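Home | Posts | Workshop | Budget stuff | Contact

Spending the robot money (slowly)

So the budget spreadsheet is now on its fourth tab, and I still haven't bought an arm. I know, I know. When I wrote last time I was all set to order the Taven and be done with it, and then I sat down with a cup of tea and added up everything that wasn't the arm, and that was the end of that!

The arm I can live with. I've been putting money aside since October and the price hasn't moved. It's the gripper that hurts. The basic one that comes with the Taven is fine for blocks and cups, but I want to handle cards (sorting my late uncle's enormous collection is the whole reason I started this), and cards are thin and flat and miserable to get hold of. The parallel gripper I like is $800 on its own. Then there's a mounting plate for $90, and freight from Uronbridge, who quoted me $346 and didn't even sound embarrassed.

My rule this year is that I don't pay for hardware until I've had a decent go at the job in simulation. That costs me nothing but evenings and a warm laptop -- and a fair bit of swearing, if I'm truthful. 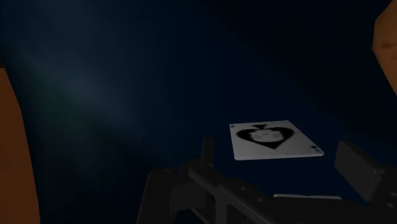
I've also started a list of things I'd forgotten to budget for last time, when I bought the little Radulović and ended up paying for it twice over. A proper bench, for one. Mine wobbles. A spare set of finger pads, because I wear through them like socks. A power board with its own switch, cable ties, and some sort of mat with a bit of give in it so the fingers aren't grinding on bare timber every time I get a height wrong.

The other option is suction. Wododville sell a small vacuum kit and the colour brochure makes it look dead easy, but then I'm buying a pump as well, and my study is next to the baby's room. I've pencilled it in as plan B. If I can't get an edge up with two fingers by the end of winter I'll swallow my pride and go and listen to one running.

For now the order is bench, then mat, then arm, then gripper. I've left 10 per cent on top for the stuff I haven't thought of, and I'm already eyeing it off for a nicer lamp.

Shared 10 times | 3 comments

gluegunmum
Get the bench first!! I did mine last and had to redo every single position.

flatpackfred
Have you asked if they'll combine the freight on the plate and the gripper? Worked for me with a different supplier.

tinshed
Plan B gets my vote. Pumps are quieter than you'd think if you sit them on foam.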